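Camera and controller trials: your questions answered

Last updated 2024-06-24

What are you comparing?
Two forward-facing cameras, the Geneck and the Forsyth, each paired in turn with the Trorov drive controller. We're a small outfit and we like to try things properly outdoors before recommending them to anybody, so please bear with us if the answers run on a bit!

Why not test indoors?
We do start indoors, on the bench, and Ashraf Hajji is very patient about it. But a workshop floor is kind to everything, and most of the people who write to us want to know how a camera copes with low sun, long shadows and a track that's full of stones.

How long is a run?
Each run is 200 metres, out and back, at walking pace. We've logged 957 of them since January, and Maribeth Dagdag goes through the recordings afterwards with a large pot of tea.

Which camera handles glare better?
The Forsyth, by a fair margin – though the Geneck is lovely under cloud and costs a good deal less. With the sun straight ahead you lose the sky first and then the tops of the trees, and what matters to the controller is how much of the ground is left to steer by.
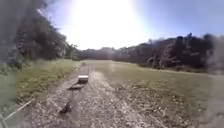

Gravel track, facing into the sun, with a pale boxy object on the path ahead.

Will you be trying the Britier controller too?
Yes, we'd love to. It needs a different mounting plate, and ours is still on order. Do write in if you've already used one on rough ground – we'd be very glad to compare notes.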